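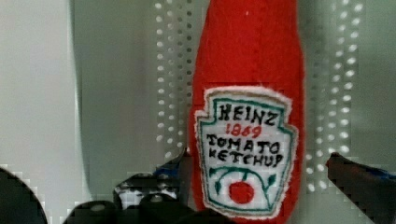

How to Write a Short Biography of an Actor

A short biography page answers the things people type into a search box: who the person is, where they were born, what they have been in, who they are married to. The steps below are for an actor with a long career, but they work for singers and TV hosts too.

What you need

Two sources that don't copy each other, a plain text editor, and an afternoon. A newspaper profile and a program from a stage production make a good pair. Fan pages are fine for finding titles, but check every title somewhere else.

Step 1: Settle the name

Write down the birth name, the stage name and any married name. Use the stage name in the heading and give the birth name once, in the first paragraph. Watch for spelling. Ailbhe McGrath, who played the innkeeper's daughter in Hililura, is listed as "Alva" in the credits of her first film, and several sites still carry the mistake.

Step 2: Work out the age

Don't type the age as a fixed number unless you plan to come back every year. Give the date of birth and let the reader do the sum. If two sources disagree, say so in one line and name both.

Step 3: Build the credit list

Start with the oldest credit and work forward. McGrath's list ran to 88 entries, and 12 of those were repeats – the same TV film under its original title and its export title. Keep the original title and put the other in parentheses.

Character names can mislead you. Elen is a part she played on stage, set in 1698, and one site had turned it into her middle name.

Step 4: Family

Include a spouse or children only if the actor has spoken about them in print. Leave out schools, street names and the names of young children. For the home town, the town is enough: "born in Stullau" will do.

Step 5: Height and net worth

Most of these figures come from nowhere. Give the height if an agency page lists it. Skip net worth.

Step 6: Check and post

Read the page aloud once, then compare every date with your notes. Allow up to 2 hours for a long career. Put the month of your last update at the bottom – "Updated April" with the year – and save your sources in the same folder as the text.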